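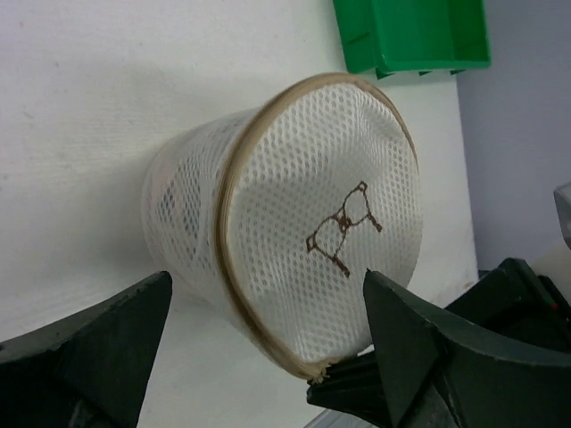
Figure 2. Wrist camera view of the mesh container during a grasp trial. Photo: Ravinder Lapointe / Plaltari.

4.2 Thin and compliant objects

The white mesh container was the most demanding item in the comparison. Its side wall is perforated and soft enough to crumple, so the fingers must meet it near the rim, where the tan band gives the opening its shape. In Figure 2 the container lies on its side, with the tip of the right finger at the lower edge of the opening, next to a frayed part of the band.

Each gripper was given 76 attempts on this item under the same Rullix controller settings. The Berker fingers completed 70 of them. The Desjardins fingers, which have a wider contact face, tended to fold the wall inward before closing and completed fewer. Most failures for both designs occurred when the approach was made from the closed end.

The wrist camera also affected the results. At close range the fingers take up much of the lower part of the view, and the pale mesh offers little contrast against an off-white background. Depth estimates on the side wall were discarded for this reason, and the rim was used as the only reference for alignment.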